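Flalurley Home Racing Rig: Owner's Guide

Section 4. Setting Up the Wheel Base, Pedals and Timing Box

Welcome back! If you have worked through Section 3, your seat frame should be bolted together and sitting level on the floor, and you are ready for the part most people bought the rig for in the first place. Set aside an evening for this one. You can do it faster, but the wheel base is heavy and the pedals take a bit of fiddling before they feel like they belong to you.

Before you begin

Have the 6 mm hex key from the parts bag, a soft cloth, and the two short cables marked W and P. Leave the power supply unplugged until step 7.

CAUTION: Ask a second person to hold the wheel base while you start the bolts. The front plate has sharp inside corners, and a slipping base will find your fingers.

Mounting the wheel base

1. Slide the front plate up the two posts until the arrows on the posts line up with the top of the plate. Taller drivers may like it one notch higher, and you can come back and change it later.

2. Rest the wheel base on the plate with the Weltus badge facing the seat. Start all four bolts by hand before you tighten any of them.

3. Tighten the bolts a little at a time, going corner to corner. Snug is plenty. If the plate creaks when you turn the wheel, give each bolt another quarter turn.

4. Push the wheel onto the shaft until it clicks, then pull back on it gently to make sure it has caught.

Fitting the pedals

5. Set the pedal tray on the lower rails and sit in the seat with the shoes you plan to drive in (thin soles are lovely for this, and plain socks are fine too). Move the tray until your knee is still a little bent with the brake pressed all the way down. Lock both side levers.

6. Connect cable P from the pedal tray to the socket marked P on the wheel base, and cable W from the wheel base to the timing box. Run both along the left post and hold them with the clips.

NOTE: The brake pedal is stiff on purpose. It works by how hard you press, much as it does in a real single-seater, and it softens up a touch over the first 200 laps or so. If it is still too much for you, turn the dial behind the pedal toward the minus sign.

First power-up and calibration

7. Plug in the power supply and take your hands off the wheel. The wheel will swing fully left, fully right, and come back to center.

8. When the light on the timing box turns green, press each pedal to the floor and let it up again. The display should climb to 100 for each one. If a pedal stops short, hold the SET button for 10 seconds and press that pedal once more.

9. Connect the timing box to your computer with the long cable and start your racing program. Choose "Flalurley wheel" from the list of controllers.

CAUTION: Keep children and pets well clear during step 7. The wheel turns quickly and with real strength.

A word about your computer

Any computer that runs your racing program smoothly will run the rig. Shut down and unplug the computer before opening its case for any upgrade, and follow the guide that came with the part.

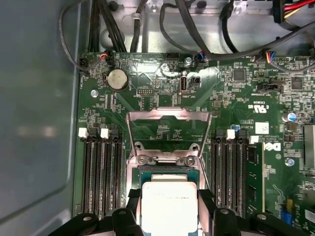

Fig. 4-3. Processor held just above the CPU socket.

If the display shows code 381, the timing box has lost touch with the wheel base. Unplug cable W at both ends, plug it back in firmly, and repeat steps 7 and 8.

Once everything checks out, pick a quiet track and a slow car and just drive for a while. Section 5 covers steering strength and saving your settings for different cars.

Guide text by Kumudini Pramanik. Revised 10/22/26.

Share this page (10)

We use cookies to remember your language and rig model. Accept | Manage settings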